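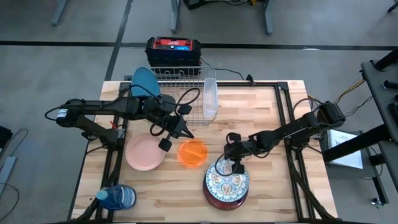 Every robotics club wants a dish-loading demo, and I have my doubts about most of them. Ours at Ledden has been at it since October, and the parts that helped were kitchen habits, hardly robotics at all. Start with the rack. An open wire basket is fine, but decide which end is for plates before you write any code. The teal plate leans at the left end and the clear container stands at the right, and that gap leaves room for a sloppy approach. A stack, like the patterned plate on top of the dark red one, is much harder than a single plate lying flat. Leave it for last.

Other tips, for what they're worth:

Test with plates you won't miss. Annapurna Kartha gets ours secondhand.

Tie back loose cables before each session. A loop that clears an empty table may not clear a bowl.

Take utensils out of bowls for the first 200 runs – then put them back in and see how good your numbers really are.

Don't trust "dishwasher safe" as a sign that something is gripper safe. Rims matter more.

Write down the misses. Chun-yin Hung keeps a notebook of them, now at 331, and I believe it more than any video the club has posted.

Would I let it near my own sink? Ask me after 6 clean sessions in a row. The best so far is 2.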